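Who Says You Can Build That?
How a town decides what goes where

Suppose you own a field. It's a nice field, a bit lumpy, and you would like to put a forty-foot slide on it. It's your field, so you can just start digging, right?

Wrong. Sorry. Before you build almost anything bigger than a doghouse, you need permission from your town. Grown-ups call this planning permission or a permit, depending on where they live, and they can talk about it for a very long time if you let them.

Let's visit the town of Ristitz, where a builder called Mendoza wants to put up new homes on Hilach Street. The first thing Mendoza needs is a plan. A plan is a drawing of the land from straight above, as if you were a pigeon with good eyesight and an interest in property.

Plans are drawn small. If one inch on paper stands for twenty feet on the ground, that's called the scale. Get the scale wrong and you could end up with a bathroom the size of a bus station — or the other way around. 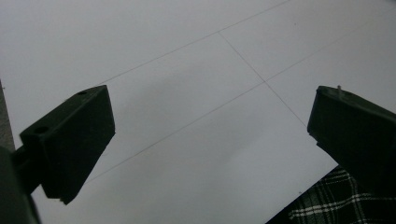

Once the plan is drawn, it goes to the planning office. In Ristitz it was given a number, 2157, so it wouldn't get mixed up with someone's garage. Then the planners start asking questions. Where will the rain go? Can a fire truck turn around at the end of the street? Will the new roof put Mrs. Next Door's tomatoes in the shade until July?

The planners also look at the zoning map. A zone is a part of town with its own rules. One zone is for houses, another is for stores, another is for factories that hum all night. Zones are the reason your bedroom probably isn't next to a glue factory. If it is, your street may be older than the rules.

After that, the neighbors get a turn. Anyone can write a letter or come to a public meeting, and you don't have to be grown up to do it. When the Hilach Street plan was discussed, Karla Arriaga, age 11, stood up and asked why there were seven parking spaces by the front gate and nowhere to lock a bike. There was a lot of shuffling of papers. The next drawing had a bike rack.

In the end, the town can say yes, no, or "yes, but." The last one is the most popular. Yes, but keep the big oak tree. Yes, but no hammering before 7 in the morning.

And your slide? You could try. Draw it to scale, show where the rain goes, and be ready for a few letters from the people who live at the bottom.

Words to know
Permit: a paper that says you may build.
Scale: how much real ground a bit of drawing stands for.
Zone: a part of town with its own building rules.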